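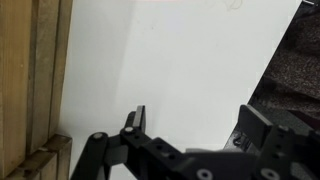 Photograph: Abbas Shahbazi/Kadel

Kadel changes boards and cover cloth in Lilterton room sets

Wednesday, November 12, 2025

Furniture maker Kadel has revised the specification of the room sets it supplies to rented homes in Lilterton. The change covers the open shelving, the work surface and the seat covers, and applies to all orders placed from this week. Orders already in production will be completed to the old drawings.

The shelving is now built from pale, unstained boards. The previous version used a darker stain, which tenants reported as hard to match when a single board had to be replaced. Boards are fixed with screws throughout and can be taken out one at a time with the unit standing against the wall. Shelf height can be adjusted in steps of 46 mm.

The work surface remains white. Its fixing has been changed from glue to brackets, so that the top can be lifted off for repair or turned end to end when one side becomes worn. Kadel said the brackets take the same screws as the shelving, and that one driver is enough for the whole set.

Seat covers are supplied in a dark brown textured cloth from Sadeghi, replacing a smooth grey one. The older cloth showed marks along the front edge within months of use. The new covers close with a zip at the back and may be washed at 30 degrees. Spare covers can be ordered singly, where before they were sold only in pairs.

A trial of the revised set began in August in three flats managed by the letting firm Zadness. Two changes followed from it. The gap between the shelving and the wall was increased to clear the skirting, and the rear edge of the work surface was cut back to leave room for cables. No change was made to the cloth.

Abbas Shahbazi, who led the redesign, said most of the work had gone into the joints. "The old unit had to be emptied and laid on its back before you could change a shelf. In a small room there is often nowhere to lay it," he said. "We set out to remove that step and left the outside sizes alone."

Because those sizes are unchanged, the new shelving can stand next to existing units, although the colour will differ. Stained boards will be kept as spare parts for two years. The old grey covers will be sold until stock is used up.

Zadness has ordered 333 sets, with delivery in stages as flats fall vacant. Fitting will be done by its own staff. Kadel has issued a revised fitting sheet, which also lists the part numbers for boards, brackets and covers.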